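Accessible entrances in older office buildings - speaker notes
Grerkari building managers' meeting, 2020-12-14
Speaker: Lesia Holovko

Slide 1. Introduce myself. I've looked after the Skerusden offices for 14 years. The talk is 21 minutes, then questions. Ask people to hold anything about grants until the end, Matvii Tymoshchuk is covering that.

Slide 2. Why entrances first. Most complaints we get are about the way in. Lifts and restrooms come up later in the year, usually after a new tenant arrives. In November we had a visitor who could not get past the side entrance and went home. Tell that story briefly, no names.

Slide 3. Handles. Round knobs are hard for anyone with arthritis, or anyone carrying a box. Levers can be worked with a forearm or a closed fist. Swapping a knob for a lever is a small job if the lock case stays. If the case has to go, get a quote before you promise a date.

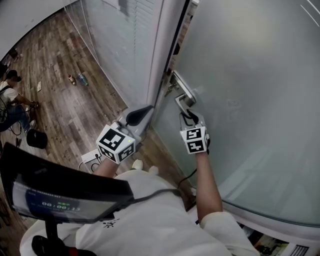

Closers come next. A closer set too strong makes a good handle useless. Vasylyna Bilyk tests hers with a spring gauge twice a year and writes the reading on a card in the plant room. Pause here and ask who in the room has a gauge. Last time it was two hands.

Slide 4. Thresholds and mats. Loose mats are worse than no mats. Sunken mat wells need cleaning out or the mat rides up. At Birhane they cut the mat to fit and it has stayed flat.

Slide 5. Costs. We spent around 3,000 on the first building, fitting included. The largest part was labor. Don't read out the table - it's in the handout.

Slide 6. Signs. Put the sign where the person has to decide, before the steps. Large type, plain words. Hryhorii Palamarchuk has a template he is happy to share. Check the arrow still points the right way after any repainting (ours didn't).

Slide 7. What to do first. Walk your own entrance with someone who uses a stick or a chair. Write down every place they stop. Fix the cheap things that month.

Questions. If short of time, skip slide 6. There are 100 handouts by the coffee.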